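Household > Cleaning > Dusting

Cleaning and Storing Artificial Flowers

Last updated 28 Apr 2021

504 shares | 3 comments

Dust settles on fake flowers faster than on most things in a room. The petals have a slight texture that holds it, and kitchen grease makes it stick. Once a gray film has built up, a feather duster only moves it around.

Start by finding out what the flower is made of. Fabric petals fray a little at the cut edge. Plastic and latex ones feel smooth or slightly rubbery and have no weave. Paper flowers should never get wet at all, so if you're not sure, treat it as paper.

Light dust

Take the arrangement outside and use a hair dryer on the cool setting, held well back. Work from the top down. A soft paintbrush gets into the center of a rose or peony, where the air won't reach. I keep a cheap two-inch brush in the drawer for this and use it on lampshades too.

Canned air is fine, but keep the can upright or it will spit.

Heavier dust

For fabric flowers, put a cup of salt in a large paper bag, add the flowers head down, fold the top over and shake gently for a minute or two. Tap each stem on the edge of the sink afterward. Coarse salt works better than table salt. Rice does the same job on sturdy blooms but will pull the petals off old ones.

Plastic flowers can be washed. Fill a basin with cool water and a few drops of dish soap, swish each stem, rinse, and lay them on a towel. Hot water softens the glue and the heads come off.

Test a hidden leaf first if there is any red or purple in the bunch. Those dyes run more than the others. I lost a good white tablecloth to a Drulitz poinsettia that was sold as colorfast.

Loose heads and leaves

Most heads are just pushed onto a plastic nub. If one keeps dropping off, a dot of hot glue on the nub fixes it. Leaf sprigs usually slide up and down the stem, and a narrow wrap of green floral tape underneath will stop them. Stretch the tape as you wind it — it only sticks to itself when stretched.

Bent wire stems straighten more easily after a few seconds of warm air from the dryer. Plastic stems with no wire inside will creep back to their old shape, so it's hardly worth the trouble.

Storing them

Take the arrangement apart before you put it away. Stems packed in a vase shape get crushed on one side. Lay everything out flat on a table, sort by length, and box the longest stems first with the heads at alternating ends. Tissue between layers is enough. A Nollberg under-bed box holds almost 500 cubic inches more than the old one I had, and the long stems fit without bending.

Keep the box out of the attic. Summer heat yellows white petals and makes latex tacky. I pack the spring flowers in September, when the closet gets turned over anyway, and leave a cedar block in with them for the smell.

Write what's in the box on the short end, the side you'll see when it's on the shelf. Leftover sprigs go in a zip bag on top, as they get lost at the bottom and you will want them for filling gaps next year.
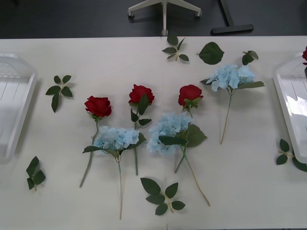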